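How do I enlarge a small sketch onto a big sign without it coming out crooked?
Posted in Crafts and Home Projects, 20th February

Ketill Skov
I have a pencil sketch on a sheet of notebook paper and I need to get it onto a plywood sign for the Sorkville farm stand. The sign is 3 feet by 5 feet. I tried it freehand and the lettering drifted uphill, and the rooster came out with a neck like a goose. I don't own a projector and would like to avoid buying one for a single job. I have a yardstick, chalk, pencils and a can of Edell exterior primer. What is the usual way to do this?

Lenni Sjöberg
Use a grid. Draw light squares over the sketch, then draw the same number of squares on the sign, only bigger. Copy one square at a time and look only at where the lines enter and leave it. Don't think about the rooster while you're doing it.

First check that the sketch has the same proportions as the sign. Yours needs to be 3 to 5. If the drawing is 3 inches by 5 inches, half-inch squares on paper become 6-inch squares on the wood. If the proportions don't match, add blank space on one side of the sketch before you start. Don't stretch it.

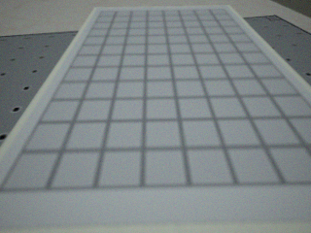
Prime the wood first and let it dry overnight. Mark your spacing along all four edges and connect the marks — don't measure each line off the one before it, or small errors add up. Number the columns and letter the rows on both pieces. Stand directly in front of the sign when you judge shapes. If you work from one end, the far squares look shorter than they are and you'll draw everything too tall to make up for it. That may be what happened to your neck.

Chalk lines wipe off the primer with a damp rag. Pencil doesn't always, so keep it faint.

saludo_mike
just get a projector, my library lends them out for free

Plarko Painter
Grid is fine for the rooster. For the lettering I would rule a top line and a bottom line with the yardstick and ignore the squares. Cut the letters out of newspaper first and tape them up so you can move them around. I did 2 signs that way last November and the spacing was better than anything I've drawn straight on.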